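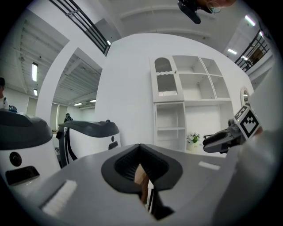 Fig. 1. Gripper housing and jaw with printed marker cube; two robots at left.

Comparative Electoral Systems
Handout 6: List proportional representation, thresholds and seat allocation
Revised August 14, 2018

6.1 Scope

This handout covers the conversion of votes into seats under closed-list proportional representation. Plurality and two-round systems were covered in Handouts 3 and 4. Mixed systems are left to Handout 8. Read sections 6.2 to 6.5 before the seminar. Section 6.7 contains the exercises.

All worked cases use the Storell district, a teaching case with small round numbers. Lists are named Denura, Gruson and Sivakumar throughout. The names carry no ideological meaning.

6.2 Terms

Valid votes: ballots cast, less blank and spoiled ballots. Some countries compute the threshold on ballots cast instead. The difference is small in most elections but can decide whether a list near the line enters parliament.

District magnitude (M): the number of seats filled in a district. It has a stronger effect on proportionality than the choice of formula.

Legal threshold: the minimum vote share a list must reach before it takes part in the allocation. It may apply nationally, by district, or both.

Effective threshold: the share at which a list has a fair chance of winning a seat, given M and the formula. With low M the effective threshold is above any legal threshold, and the legal rule then has no practical effect.

Wasted votes: valid votes cast for lists that win no seat.

6.3 Highest averages: the D'Hondt method

Divide each list's vote total by 1, 2, 3 and so on. Rank all the quotients from all the lists. Award one seat for each of the M highest quotients.

Storell district, 2,000 valid votes, M = 5, no legal threshold:

Denura, 1,000 votes. Quotients: 1,000; 500; 333.3; 250
Gruson, 640 votes. Quotients: 640; 320; 213.3; 160
Sivakumar, 360 votes. Quotients: 360; 180; 120; 90

The five highest quotients are 1,000, 640, 500, 360 and 333.3. Denura takes three seats, Gruson one and Sivakumar one. Denura holds 50 percent of the vote and 60 percent of the seats. Gruson was next in line with a quotient of 320.

6.4 Highest averages: the Sainte-Laguë method

The procedure is the same, but the divisors are the odd numbers 1, 3, 5 and so on. The gap between divisors is wider, so each seat already won costs a list more in the next round.

Denura: 1,000; 333.3; 200
Gruson: 640; 213.3; 128
Sivakumar: 360; 120; 72

The five highest quotients are 1,000, 640, 360, 333.3 and 213.3. Denura takes two seats, Gruson two and Sivakumar one. The fifth seat has moved from Denura to Gruson with no change in votes. Some countries replace the first divisor with 1.4, which makes the first seat harder to win. The modified version gives the same result in this case. Students should check this.

6.5 Largest remainders: the Hare quota

Quota = valid votes / M = 2,000 / 5 = 400.

Denura: 2 full quotas, remainder 200
Gruson: 1 full quota, remainder 240
Sivakumar: 0 full quotas, remainder 360

Three seats are filled by full quotas. The two left over go to the largest remainders, Sivakumar and Gruson. Final result: Denura two, Gruson two, Sivakumar one. The outcome matches Sainte-Laguë here. It will not always do so.

6.6 Effect of a legal threshold

Sivakumar holds 18 percent of the valid vote in Storell. A legal threshold set above that figure removes the list, and its 360 votes are wasted. The five seats are then divided between the other two lists. Under D'Hondt the result is Denura three, Gruson two, on the quotients 1,000, 640, 500, 333.3 and 320.

Note that the seat lost by Sivakumar goes to Gruson, the smaller of the two lists left. Exam scripts in May often stated that the largest list always gains from a threshold. It gains in many cases, but the claim has to be tested against the quotients.

Parties below a threshold may respond by forming a joint list. Many electoral laws set a higher threshold for joint lists, and some exempt lists of national minorities.

6.7 Exercises

1. Recompute 6.3 with M = 4 and with M = 6. State which list gains or loses in each case.

2. Let Denura and Gruson run as a joint list with 1,640 votes. Allocate five seats under D'Hondt and compare with the separate totals.

3. Find the smallest number of votes Gruson must gain from Denura, with the Sivakumar total fixed, to take the fifth seat in 6.3.

Show all quotients. Round to one decimal place.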